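Textile Laundering and Wear Study – Call for Household Participants

Reference: 424

Skov is recruiting households for a home-use study of bed linen. The study records how flat and fitted sheets change in size, color and surface texture under ordinary sleeping and washing conditions. The results will be used to revise the care instructions printed on packaging for the Drinimton range of sheets.

Laboratory washing tests are already complete. They do not account for differences in water hardness, detergent dose, drying method or the way people make a bed, and these are the variables of interest here. 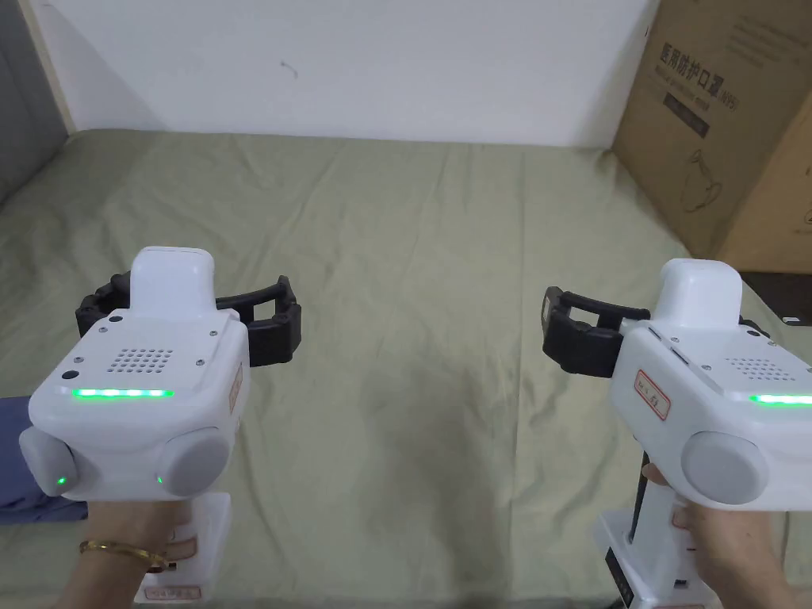

What participants receive

Each household is sent two sheet sets in the size of its main bed, a measuring tape, a fabric marker, a printed gray scale for judging color change, and a logbook. The sets are made from the same fiber but have different finishes. The finish is not stated on the label, and participants are asked not to look it up during the study.

What participants do

The two sets are used in rotation from January until the end of June. Each set is washed after one week on the bed. Participants use their own washer and their usual detergent, and should keep to the same product and dose throughout. Fabric softener may be used if it is already part of the household routine. Bleach may not be used at any point.

Before the first wash, four reference points are marked on each sheet with the fabric marker, following the diagram in the logbook. The distances between them are measured again after every fourth wash, with the sheet fully dry and laid flat without stretching. Readings are entered to the nearest eighth of an inch.

Pilling is graded from 1 (severe) to 5 (none) in the area where the sleeper's hips and shoulders rest. Grading should be done in daylight, by the same person each time.
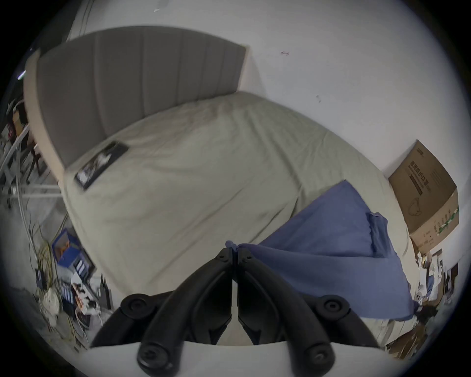 Eligibility

Applicants must be 18 or older and live at an address where they expect to stay for the full study period. A washer inside the home is required. Households that use a laundromat or a shared laundry room are not eligible for this round – a separate study is planned for them. Pets on the bed are permitted but must be declared on the application form.

People employed by a textile manufacturer or a detergent manufacturer cannot take part. Previous participants in Skov mattress studies may apply.

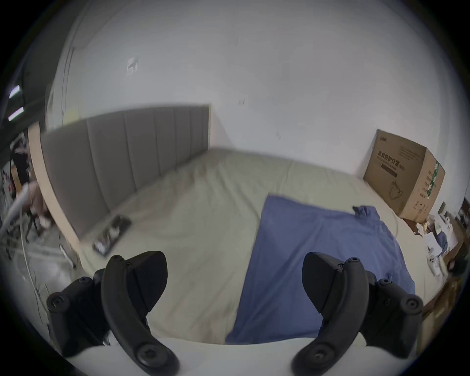
Sheet color affects how easily fading can be graded, and applicants are asked to state a preference between white and one muted shade. A pale green with some beige in it, like the sheet on the bed in the photo, is well suited to the gray scale comparison. Dark navy and black are excluded from this round. Faint wrinkles do not need to be ironed out before measuring, but folds should be smoothed by hand.

Payment

Households that return a complete logbook and both sheet sets receive $2000, paid by bank transfer after the items have been checked in. Partial payment is made on a monthly basis to households that withdraw early, provided the sets are returned. Postage is prepaid.

Data handling

Logbook entries are stored under a household number. Names and addresses are held separately by Brolludora, the fieldwork contractor, and deleted once payment has cleared. Measurements are passed to Pister for statistical analysis without contact details.

How to apply

Complete the online form and quote the reference number at the top of this notice. You will need the mattress dimensions, including depth, and the make and model of your washer and dryer. Line drying is acceptable – enter "none" for the dryer. Applications close at 5 p.m. on the last day of November. Selected households will be notified by e-mail in December.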